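Home Kitchen Storage Archive About

Reading time: 3 min

Plates, colanders and a table that has to stay clear

I have been reworking how the small kitchen things are kept, beginning in September, and this is the second set of notes. The first dealt with drawers. These deal with what goes on the table while a meal is being put together, and where it goes afterwards.

The old arrangement was by size. Large items went at the back of the cupboard, small ones at the front, and anything round was stacked. It looked orderly with the doors open and worked badly in use. A colander at the bottom of a stack means lifting everything above it, and a colander is wanted early, before the plates.

The new arrangement is by order of use. Washing and draining first, then cups, then plates, then food. I marked out the table in the same order, from left to right, with masking tape for the first fortnight and nothing after that. The tape left a residue which came off with washing-up liquid and a plastic scraper.

Clearances matter more than I expected. I now keep 30 mm between a plate and its neighbour, enough for fingertips on the rim. The strip nearest the edge is 135 mm deep and was meant to hold nothing at all. It does not always manage this. A cup placed there gets knocked by a sleeve sooner or later, so cups go to the far side.

Colanders are awkward. An oval one takes less width than a round one of the same capacity if it is turned lengthways, but the holes drip wherever it is set down. I tried a Vunano drip tray underneath. It was 13 mm too short and went back. A folded tea towel does the job, changed daily.

Small food items have no fixed place, and I have stopped trying to give them one. They sit beside the plate until they go on it. Fruit that rolls should be put on the plate first. Slices can wait.

The left side, with the colander, the cup, the strawberry and the orange slice:

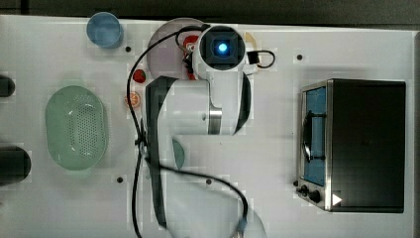
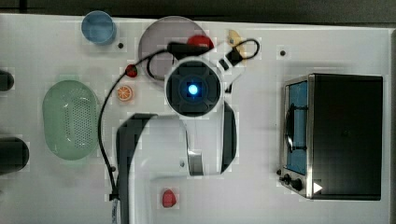

Nimal Kanagaratnam wrote after the drawer post to ask whether a colander needs to be on the table in the first place. He drains everything over the sink, hangs the colander on a hook above the tap and dries it there, and reckons he gets back 200 mm of worktop that way. He also finds that order of use breaks down once two people are cooking, as each has a different order. His present answer is two sets of cups, one at each end, and a single stack of plates in the middle that either person can reach.

This site uses cookies to remember your preferences. Accept Manage settings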